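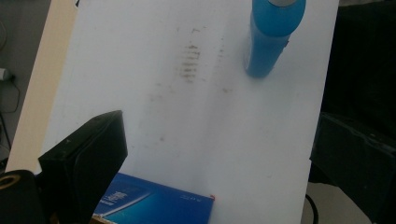 Why does a mark come off one table with a damp cloth and stay for years on another? The surface decides most of it. A closed surface keeps the dirt on top, where water and a little soap can reach it, and an open surface lets the dirt go down into small holes where the cloth cannot follow.

Textbooks > Housekeeping and Cleaning > Chapter 3

By Triin Petrauskas
November

Chapter 3. Soil, Stain and Surface

In the first two chapters we spoke about water, and why it is a good cleaner for some things and a poor one for others. Now we come to the dirt itself. In the trade we say "soil" for everything that lies on a surface and does not belong there: dust, grease, dried tea, skin fat, the black rubber from a shoe. A "stain" is a narrower word. We use it in this book only when the colour has entered the material or has changed it. Many people in everyday speech say stain for both, and the student should get used to hearing it so from guests and employers.

3.1 Loose soil and held soil

Loose soil lies by its own weight. Crumbs, sand and dry dust are loose soil, and they should be taken away dry, before any water is used. If you wet them first, you make a thin mud and push it into the corners. When I was a trainee at the hotel in Nenstead I made this mistake on a whole staircase, and I had to wash it three times before the evening guests came.

Held soil needs some help to leave. It may be held by grease, by sugar, by static electricity, or only because it was rubbed in with force. A scuff from a shoe is an example of the last kind. The heel leaves a very thin layer of rubber on the floor, and plain water passes over it without much result. A dry white eraser or a soft pad will often lift it.

3.2 Four things that do the work

Cleaning of held soil depends on time, heat, rubbing and chemistry. If you take less of one, you must give more of another. A cook who leaves a burnt pot with hot water until morning is using time and heat, and will need little rubbing. A cleaner in a busy corridor has no time, so she uses a stronger product and a machine.

Students usually like rubbing best, as it feels like work. It is also the one that does the most damage. Glossy paint becomes dull, and soft plastic gets fine scratches which then collect new soil faster than before. Let the product stand for the time written on its label, keep it wet, and only then begin to wipe.

3.3 Open and closed surfaces

Glass, glazed tile and stainless steel are closed. Unsealed wood, raw concrete and most natural stone are open. Between them is a large group which changes with age. A painted shelf is closed when it is new and opens slowly where hands touch it each day.

There is a simple test. Put one drop of clean water on a hidden place and wait 60 seconds. If the drop still stands round, the surface is closed. If it has become flat and the place under it is darker, the surface is open, and you should work with a cloth that is nearly dry.

My colleague Indrek Pärn made this test in the old school building at Fladness before its kitchen was repaired. The worktops there had been washed with strong alkali for many years. Drops near the windows stayed round, but close to the sinks they went flat at once. The worktops by the sinks were afterwards replaced and the others were kept.

3.4 Before you begin

Look at the mark from the side, with the light coming towards you. From above, a raised spot of dried food and a flat discolouration can look the same. Touch it with a clean finger in a glove. Ask, if there is somebody to ask, what was spilled and when. Then choose the mildest method which has a chance, and try it where it will not be seen.

In the next section we look at acids and alkalis, and at the question of which soils they loosen.

Comments

Anselmo Soler: I teach the evening group at Bataineh and the drop test is the part they remember. Could you add marble to 3.3? They always ask about it.

Sarmīte Grīnberga: The eraser worked on our hall floor. On the stairs, which are painted, it left a shiny place, so please be careful.

Aušra Eglītis: In 3.2 my teacher always put rubbing first and chemistry last. Does the order matter for the exam?

Triin Petrauskas: Aušra, the order does not matter, only that you name all of them. Anselmo, marble comes in Chapter 5 together with the other stones.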